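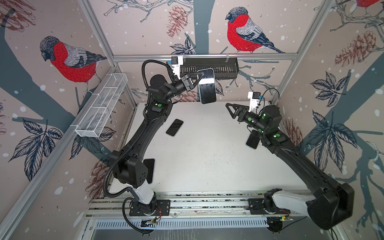 Rope drag on the Borner traverse, 2 ropes or one?
Forum: Alpine and Ice

elport_rack
Planning the north ridge of Nillel in February. The Borner traverse is the part I can't settle. The old topo gives it as 66 meters, which is longer than my single 60. Do people belay midway at the block, or simul the last bit?

couloir127
Belay at the block. There are two pitons at knee height and a decent crack for a medium cam. Splitting it also fixes the drag, which is bad after the corner. Used half ropes and still had trouble pulling slack.

Rungrueang
Disagree on the block. It moved when I weighted it, and the left piton is bent flat. I continue to the ledge 10 meters before it and build on nuts. The second half is then longer but in a straight line.

couloir127
Which block? The one I mean is below the overlap, frozen in all winter. The one above the overlap is loose and has been for years.

Rungrueang
Above the overlap. Then we are talking about different belays. I never saw pitons lower down, but there was a lot of rime.

elport_rack
So the low one if it can be found, otherwise the ledge. What about the descent? The guidebook says 1,000 meters down the Elport gully on foot.

slabfoot
The gully is fine on firm snow before the sun reaches it. After that I would not be in it. The alternative is to rappel the ridge – slower, and you need to leave slings at most stations. Take some 127 minutes off the guidebook's optimistic total if you like, but I have never matched it.

couloir127
You mean add.

slabfoot
Yes, add.

Rungrueang
Half ropes either way. With a single you are limited to 30 meter rappels, and two of the stations are farther apart than that.

elport_rack
OK, half ropes and an early start. Will post anchor conditions when we are back down.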